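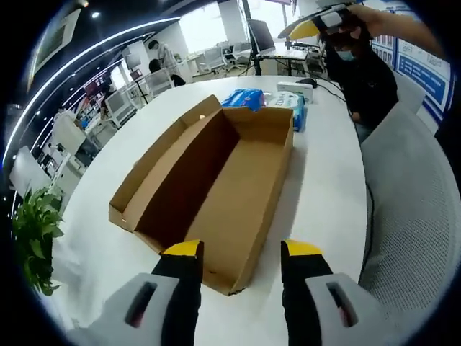
Zarnlow Mano
Pinza manual para registrar demostraciones de manipulación

Referencia: ZM-2
Disponibilidad: bajo pedido, plazo habitual de 13 días laborables
Venta por unidades o en pareja (mano izquierda y mano derecha)

Descripción

Zarnlow Mano es una pinza de dos dedos que se sostiene con la mano y lleva una cámara gran angular orientada hacia los dedos. La persona hace la tarea con ella y el equipo guarda el vídeo, la apertura de la pinza y la trayectoria de la muñeca. Con esos registros se entrenan políticas de manipulación sin ocupar un brazo robótico durante la recogida.

Está pensada para laboratorios y equipos de producto que necesitan muchos ejemplos de tareas cortas: meter y sacar objetos de una caja, ordenar una mesa, abrir solapas, pasar un paquete de un lado a otro. Una persona sin experiencia previa suele registrar episodios utilizables después de 30 minutos de práctica.

Qué registra

Vídeo de la cámara de la pinza, con los dos dedos siempre dentro del campo de visión.
Apertura de los dedos, sincronizada con cada fotograma.
Posición y orientación de la pinza, calculadas a partir del vídeo y del sensor inercial.
Marcas de inicio y fin de episodio, que se ponen con un botón o desde el ordenador.
Etiqueta de tarea y código de operador.

Los datos se guardan en una carpeta por episodio. El programa Flemov, incluido con la licencia de la pinza, permite revisarlos, recortarlos y exportarlos.

Dedos y almohadillas

Las puntas de los dedos son la pieza que más se desgasta y se cambian sin herramientas. Se suministran en amarillo y negro, colores que el programa de seguimiento distingue bien sobre cartón, plástico blanco y tableros claros. Si se van a manipular objetos amarillos, conviene pedir el juego de puntas azules.

El agarre es paralelo. Para objetos finos y rígidos, como la pared de una caja, se recomienda entrar desde arriba, con un dedo a cada lado, y cerrar despacio. Los cierres bruscos mueven la caja y el episodio suele acabar descartado.

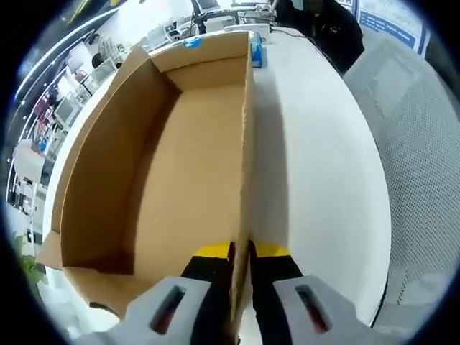 Agarre de la pared de una caja de cartón abierta, visto desde la cámara de la pinza.

Preparación del puesto

Basta una mesa estable y buena luz general. El fondo puede tener muebles, monitores y gente trabajando – de hecho, un fondo con detalle ayuda al cálculo de la trayectoria. Una pared lisa y muy cercana lo empeora. Tampoco ayudan los reflejos fuertes sobre la mesa.

Antes de la primera sesión hay que calibrar la apertura: dedos abiertos del todo, dedos cerrados del todo, y repetir la secuencia tres veces. La calibración se conserva hasta que se cambian las puntas. En la configuración en pareja, cada pinza se calibra por separado y después se hace un registro conjunto de 35 segundos para alinear los relojes.

El cable debe quedar por detrás del antebrazo. Si cruza por delante de la cámara, Flemov marca el tramo como ocluido y pide revisarlo.

Cómo organizar una tanda

Para una tarea nueva proponemos empezar con 200 episodios y entrenar un primer modelo antes de seguir. Dima Atallah, responsable de datos en Zarnlow, ha preparado una guía con las pautas que aplicamos en nuestras propias recogidas. Las principales:

Cambiar la posición y el giro de la caja entre episodios.
Alternar los objetos y también su orientación de partida.
Empezar y terminar con la pinza abierta, fuera de la caja.
Conservar los intentos con corrección, etiquetados como tales.
Relevar al operador cuando aparezcan movimientos mecánicos o demasiado rápidos. 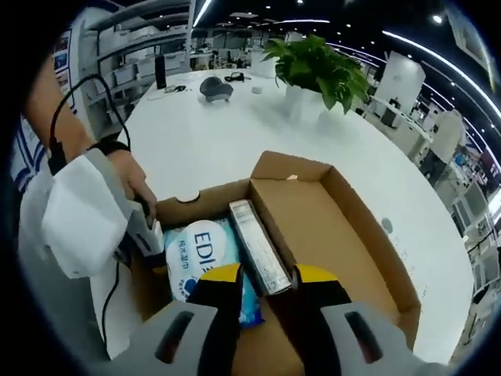
La variedad de envases importa tanto como la de posiciones. Un paquete blando se deforma al cerrar los dedos y una caja estrecha y rígida tiende a girar si se toma por un extremo, de modo que un modelo entrenado solo con uno de los dos tipos falla con el otro. Recomendamos mezclarlos desde el primer día y anotar el tipo de envase en la etiqueta de tarea.

Contenido del paquete

Una pinza ZM-2 con cámara montada
Dos juegos de puntas amarillas y negras
Correa de muñeca
Cable de datos de tres metros
Placa de calibración
Licencia de Flemov para un puesto

Accesorios

Juego de puntas azules
Cable de cinco metros
Maletín para dos pinzas
Adaptador para montar los mismos dedos en el brazo Skuduvstead

Con el adaptador, el robot trabaja con la misma geometría de dedos que se usó en la recogida. El montaje de la cámara se pide aparte.

Mantenimiento y garantía

Limpiar las almohadillas con un paño ligeramente húmedo. No usar disolventes. La garantía cubre cámara, electrónica y mecanismo durante dos años; las puntas se consideran consumible.

Consultas técnicas: Marcelino Andrade
Pedidos y presupuestos: Pouran Hassanpour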